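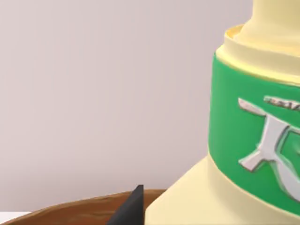 Simulated kitchen task: a gripper finger at the rim of a bowl, with a green-banded bottle behind the rim.

Writing the Rules Before the Robot Moves: A Conversation with Meifang Deng

13 April 2022

Meifang Deng keeps a printed copy of the Otgate practice guide on her desk, and most of its margins are full. She has led the evaluation group at Keogh for the past four years, and in that time the guide has grown from a short memo on naming files to a document of 68 pages that sets out how simulated household tasks are to be built, run, scored and reported.

The guide is used by Keogh's own staff and by the partner teams that contribute tasks to Classtead, the shared library of simulated rooms and objects. It covers two-armed robots working at counters and tables. A revised edition is in preparation, and Ms. Deng agreed to discuss what will change, what will stay, and where she expects disagreement.

She began with the matter of the written task statement, which the guide requires before any trial is run.

"A team must be able to hand its task statement to another team and get the same task back," she said. "If the statement says 'put the bottle in the bowl,' I have questions. Does the bottle have to stand? May it lean on the rim? Does the arm have to let go and move away before the clock stops? Two honest people will answer those differently, and then their scores cannot be placed in the same table."

Under the current edition, each statement must name the objects, the starting region for each object, the end condition, and the time allowed. The end condition must be one that the simulator can check without a person looking at the screen. Ms. Deng said that this last requirement caused more complaints than any other when it was introduced.

"People felt that they knew success when they saw it. I believe them. But we had the same 22 trials scored by two reviewers, and they disagreed on five. All five were cases of contact - an object resting partly on an edge, or a finger still touching it at the end. So we wrote a rule for contact."

The rule states that a placed object must be free of the gripper and must hold its position for two seconds. Partial results are recorded in a separate column and may not be added to the success rate.

Asked whether the guide favors easy tasks by insisting on conditions that a program can check, Ms. Deng paused before replying.

"It can. A team that wants a good number will find the simple version of a task. I do not think a rule can stop that completely. We ask for the full list of trials, including the ones stopped early, and we ask that the list be fixed in advance. That removes some of the temptation."

The reporting rules were tested last year by Rustico, a set of kitchen tasks assembled by one of the partner teams. The first submission described 698 trials. On review, 57 of them were found to have been run with an earlier version of the object files, in which the weights of several containers had been set to a default value. The team withdrew the figures, ran the trials again and submitted a corrected report.

Ms. Deng spoke well of the way the matter was handled. "They told us within a day. There was no penalty, and there should not be one. What I wanted from it was a better form, and we now have one. The version of every object file is written into the log when the trial starts, and a person cannot edit that line."

A large part of the new edition deals with how rooms are lit and viewed. Earlier editions said only that lighting should be "adequate," a word Ms. Deng now regrets. A robot that relies on cameras may treat a dark patch on a pale counter as an object, or lose the edge of a real one. The draft asks teams to state the number of light sources, their position, and whether shadows are drawn. 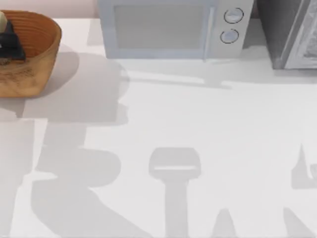
"Some groups turn the shadows off to save computing time," she said. "That is allowed, but it has to be on the first page of the report. The arms throw shadows on the counter, and they move when the arms move. A policy trained without them has been spared something it will meet in any real kitchen. I would like the reader to know that before reading the success rate."

The draft also asks for at least one set of trials in which the lighting differs from the training conditions. Teams may choose the change, provided they choose it before training is complete. Ms. Deng expects this section to draw the most comment, as it adds both time and cost. Smaller teams have already asked for a reduced version, and she is inclined to grant it if the reduction is stated in the report.

We use cookies to remember your preferences and to understand how visitors use this site. By continuing to browse you agree to our cookie notice. Accept | Manage settings

On the question of background objects, the guide takes a moderate position. Appliances and other items that play no part in a task may be placed in the room, but their location must be recorded, and the team must say whether the arms are able to touch them. Contact with a background object does not end a trial. It is logged, and the total is reported.

"In a home, an arm that brushes against the microwave has done something the owner would care about," Ms. Deng said. "Whether it should count as a failure is a different matter, and we did not reach agreement. For this edition we count the contact and publish it. The reader can decide."

She was more direct on the subject of video. Reports submitted under the guide may include clips, but the clips must be drawn at random from the fixed list of trials, and at least one must show a failure if any failure took place. Speeded-up footage must carry the playback rate in the corner for its full length.

Views on how far results in simulation may be used to make claims about physical machines vary widely among the partner teams. The guide is strict. A report based only on simulation must say so in its title or its first sentence, and may not use the words "safe for home use" in any form. Ms. Deng said that she had been asked to soften this wording and had declined.

"Simulation is where we can repeat a task as often as we need to, with every condition written down. I value it very highly. It does not tell me what happens when a child reaches across the counter, and I will not sign a document that suggests it does."

A section on physical trials exists in outline. It will require a named operator, a stop button within reach, and a written limit on arm speed when a person is inside the marked area. Ms. Deng would prefer to publish it separately, so that teams working only in simulation are not obliged to read through rules that do not apply to them. Others at Keogh favor a single volume. The decision has been put off until the comments are in.

The comment period for the revised edition will remain open through the summer, and the final text is planned for October. Reports already submitted under the present edition will keep their standing and will not need to be scored again. Teams that wish to adopt the lighting section early may do so, provided that they cite the draft by its revision number.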